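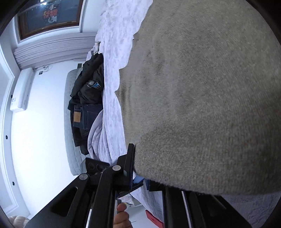 Winter clothing exchange, progress to end of June

Quick update, full accounts to follow with the next one. Sorting is done at Duva and nearly done at Ririk. Guo only started this month so not much to report there yet.

Adult coats and jeans came in faster than planned. Kids' sizes still short, expecially boots and anything waterproof. We asked the two schools near Ririk to put a note in their newsletters — one has, waiting on the other.

Spending: shelving and bins bought, under budget. Laundry is over. The machine at Duva broke down and we paid for 14 loads at the laundromat before the repair. Would like to move the shelving underspend across to cover it, please confirm thats ok.

Storage. Lease on the Usau unit runs out in 3 months and the landlord wants an answer by August. It's dry and has a loading door, but the rent is going up 10 percent. Looking at one other place, farther out. No bus.

Repairs table: zippers and hems mostly. Went well at Duva, will run it 2 evenings a month from the fall if we can get a second sewing machine.

Still to do
Size labels for the Guo racks
Pickup schedule for September
Receipts from Ririk — chasing

Next report after the first exchange day.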